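How do I keep folded clothes from getting musty in a spare room?

Asked by Yayra Appiah, 16/03/2025

Hi all! We moved to Warkbridge in September and the spare room has become my clothes room, which I love – so much light in there! But the T-shirts and knits I fold and put away come out smelling stale after 2 or 3 weeks. Everything goes through a normal wash with no softener. 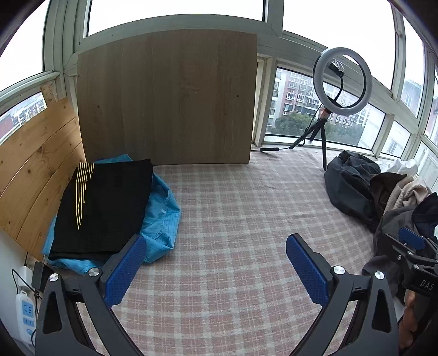 I also tried cedar blocks and they made no difference at all. Is it the room, or am I doing something wrong? I'd rather not rewash it all every month.

3 answers

Stepan Yurchenko
Oh, I had this exact problem and fixed it, so don't give up! Clothes can feel dry and still hold a bit of damp, especially at seams and cuffs. Leave them out overnight after they come off the line, and only then fold. Wipe the shelves with white vinegar and let them air with the doors open. I also bought a cheap humidity meter and it's my favorite thing in the house – mine read 70 percent in the closet! Get it under 55 and the smell just stops coming back.

Knits need the most patience. Fold them, never hang them, and do the buttons up first so the front keeps its shape.

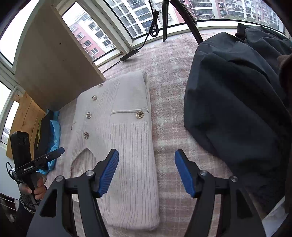 Cream cardigan with sparkly buttons, folded long

One more thing, don't pack the shelves tight. Air has to get between the piles.

Ryan Rowbotham
dehumidifier. done

Oksana Pavliuk
Agree with Stepan on the meter! Check your washer too – pull back the rubber door seal and have a sniff. Mine was awful. I ran it empty on hot and left the door open after that, and the towels got better as well.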